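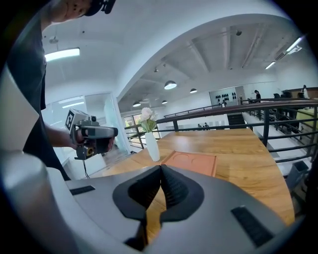
School Music / Checklists

Band Room and Stage Walk-Through, Grukville Auditorium
July 28, 2023

Filled in before summer band camp. Comments are mine and I stand by them.

Risers, all sections locked – PARTLY
The Mendis risers are rated for 2,000 pounds a section, according to the sticker. I'd like to see that on paper. Section 2 rocks when you step on the back corner. It rocked last October too, and the form from then says "fixed."

Back rails on top row – YES
Tight. Percussion still shouldn't lean on them.

Chairs, 31 checked – 21 PASS
The rest have loose backs or missing feet. They were stacked with the good ones again. Tagged with red tape, which I expect to find on the floor by the first rehearsal.

Music stands – YES
Most hold their height. Good enough for clarinets.

Cables taped down – NO
I was told this happens on concert day. Rehearsals have feet in them as well.

Stage exits clear – NO
Left side blocked by the Ziltska timpani crates. "Temporary" was the word used.

Exit signs lit – YES

Pit cover – NOT CHECKED
Locked, no key on the ring. Please don't mark this as a pass.

Hearing protection for drumline – YES
One full box. Whether anyone wears them is another matter.

Overhead shell panels – SEE REPORT
Thammasiri inspected these from the floor. I don't see how you judge a ceiling bolt from down there. Ask for a lift inspection before the choir stands under them.

Recheck risers and left exit before camp opens.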